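Snack Table Gallery, Zirnley Road Trip

November 6, 2020

Hi all! I promised I'd get the snack post up before the weekend, so here we go. We've been planning the drive to Zirnley since April (143 kilometres each way, with a stop at Hender for a leg stretch and a decent coffee) and I take the food side of things very seriously. My favourite part of any trip is sorting the treats the night before, and yes, I do eat a few while I'm at it.

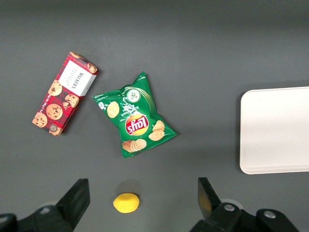

Walkers chocolate chip cookies in their red tartan box, and a green bag of Lay's. Sweet and salty, sorted!

The cookies are mine, I'm calling it now. I like them with tea from the thermos once we're past the Grikitano turnoff, and I'll share if you ask nicely before we get to the lake. Chips go in the back seat with the kids, along with a roll of paper towel and a garbage bag (I learned that one the hard way, there were crumbs in the seat belts for months). I set myself a snack budget of 47 dollars and came in a bit under, so there may be licorice too. More photos once we're home and I've unpacked the cooler!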